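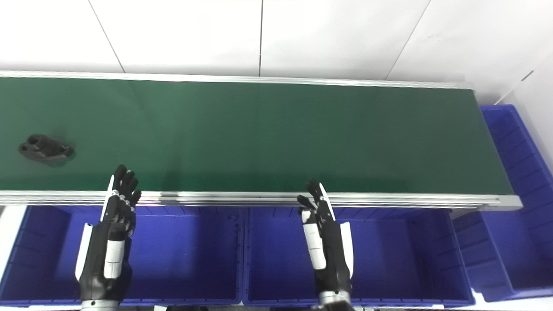
Drundari is a table of video ad impressions with two counts for each campaign: the one reported by the ad server and the one recomputed from raw player events. It was built to study overcounting in autoplay placements. Campaigns carry a category code for the goods advertised. A small dark gray part on a green conveyor belt, for instance, would fall under `industrial`, which is the smallest category in the set. Codes were assigned from the creative and never from the landing page.

## Contents

- `campaigns.csv` - 3,902 rows, one per campaign
- `events/` - player events, split by campaign ID
- `exclusions.csv` - 191 campaigns removed before release, with a reason code

Of the 3,902 campaigns, 2,660 ran on the Rultham exchange. The rest ran on Chambi. The two exchanges define a view differently, so the `view_rule` column must be read before any totals are compared.
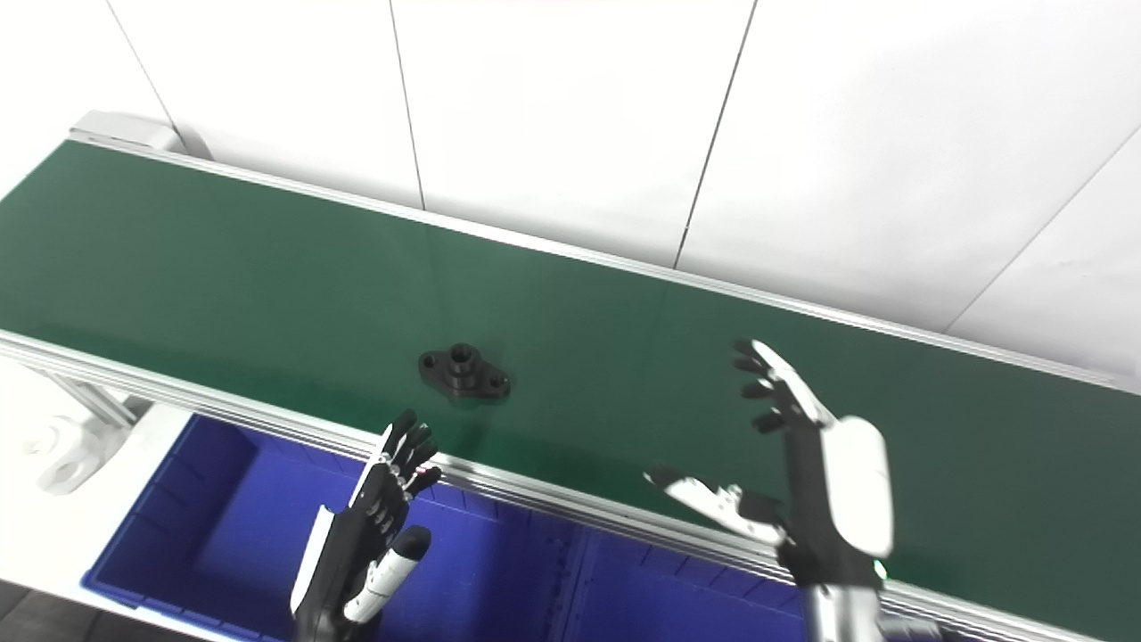 Rultham counts a view when the player reports a start event. Chambi waits for the first quartile event. Recomputed counts use the start event in both cases and drop repeats with the same session ID and slot.

## Fields

| Field | Type | Notes |
|---|---|---|
| `campaign_id` | string | hashed, stable across releases |
| `exchange` | string | `rultham` or `chambi` |
| `category` | string | one of 8 codes |
| `view_rule` | string | `start` or `q1` |
| `reported` | integer | from the ad server |
| `recomputed` | integer | from `events/` |

## Known problems

- Campaigns paused and restarted in March can appear under two IDs. These have not been merged.
- Reported counts from Chambi were revised after billing. Only the revised figure is kept.
- Session IDs reset when the app is updated - some repeats are missed for this reason.
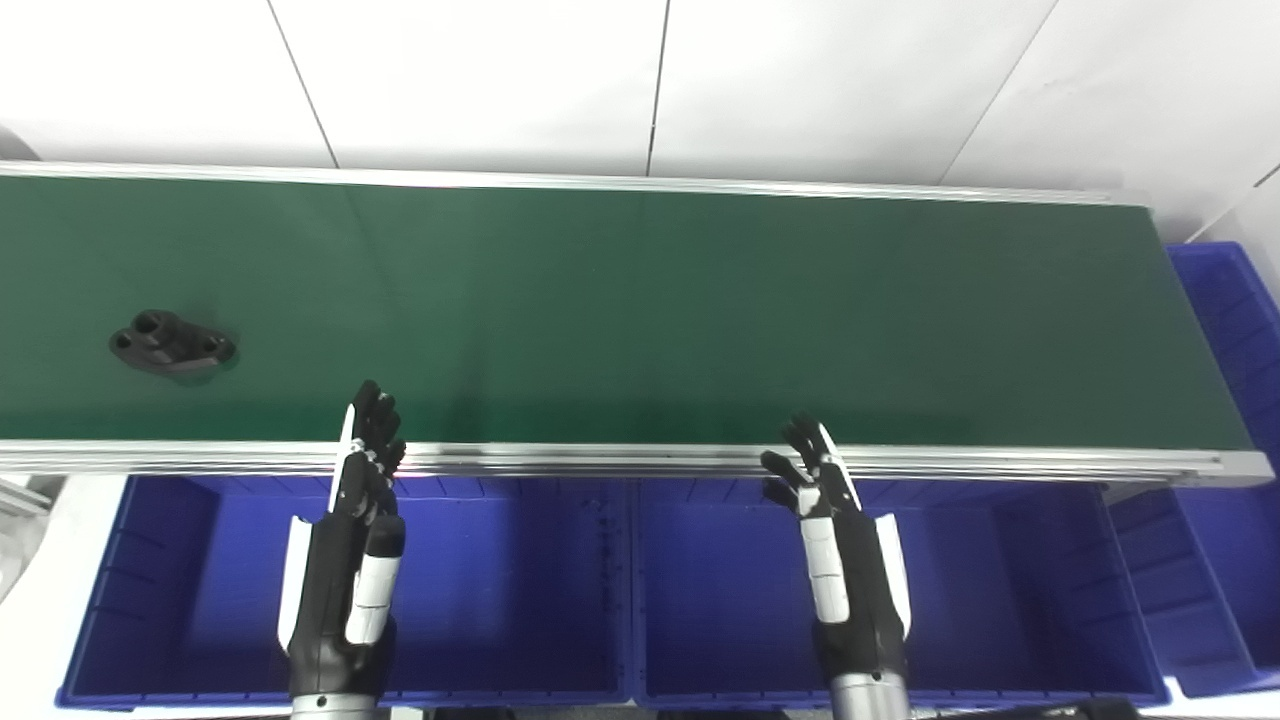 ## Loading

Use the Ladier reader, or any CSV library. Files are UTF-8 with a header row. Empty cells mean the value was not reported and should not be read as zero.

## Contact

Maintained by Pichit Wongsuwan. Last updated 1 Aug 2023. Send corrections with the campaign ID and the field name.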